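3.2 Collecting demonstrations by remote control

Every demonstration in the Bandby set was driven by a person sitting at a desk with a pair of hand controllers and, as a rule, a cup of tea going cold out of reach. We had first tried the other popular method, in which the teacher takes hold of the arm and pushes it through the task by hand. This works well for wiping and pouring. It works less well for picking up toy bricks, where the teacher's own knuckles keep turning up in the wrist view and the policy learns, with great confidence, to wait for a hand to appear.

Remote control removes the knuckles and brings troubles of its own. The link between desk and arm, which runs through the Stoline bridge, adds a small delay. Drivers adapt to it within a session, mostly by slowing down, and the demonstrations get longer and more careful as a result. Carefulness is not quite the quality we were hoping to record. A driver who hovers over a brick for four seconds, thinking, has taught the robot that hovering is part of the job. We trimmed the worst of these pauses by hand during May and left the rest in, having run out of patience before we ran out of pauses.

The task itself is easy to state. Large toy bricks are to be moved between a bin and the worktop, one at a time, with other household things left lying about and not to be disturbed. Drivers were told to pick whichever brick looked easiest, an instruction we came to regret. People disagree a good deal on what looks easy. One driver went for studs whenever studs were on offer, while another preferred to put a fingertip into the hollow underside and pinch the wall of the brick, a grasp we had not thought of and which works annoyingly well. Both habits are present in the data and we have made no attempt to reconcile them. Figure 2 gives the wrist view, the only one the policy receives.
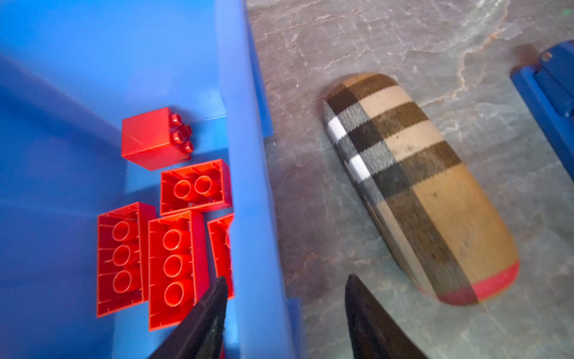 Figure 2. Wrist view from the brick task. Red bricks lie in the blue bin, most of them hollow side up, with a patterned glasses case on the worktop outside it.

We kept 148 demonstrations after discarding those in which the driver gave up, dropped the controller, or completed a different task from the one requested. The discard rule was applied by two of the authors working separately. They disagreed on 11 recordings, nearly all of them cases where a brick reached the right place by an undignified route. These were kept. A robot that gets a brick home by bouncing it off the rim has still got it home, and we were in no position to be choosy.

Bin walls caused more difficulty than the bricks did. When a brick rests against the side there is little room for a finger between the two, and a person driving from a desk cannot feel the wall being pushed. Early drivers simply leaned on it until the bin slid away. We added a buzz to the hand controllers, scaled to the load on the wrist, and the leaning became gentler. It did not stop. Several drivers reported that they had come to use the wall on purpose, nudging a brick along it until the brick turned to a better angle. We had planned to call this an error and now call it a strategy, and it appears under that name in Section 4.

Clutter outside the bin was treated more simply. Objects were put down wherever there was space and moved between sessions, with no record kept of their positions. Drivers ignored them almost perfectly. The trained policy did not, and would now and then drift off towards some object it had never been asked to touch, before returning to the bricks. Adding more varied clutter reduced this wandering, though we cannot say by how much, as the clutter and the drivers were changed in the same week.

All commands were logged through the Murakami recorder at the rate the arm accepted them, and matched to the wrist view afterwards using the Plurard tools. The matching is good to around 2 frames. Where the arm was moving fast this is enough to put the fingers visibly ahead of the command that moved them, and we shifted those recordings by hand before training.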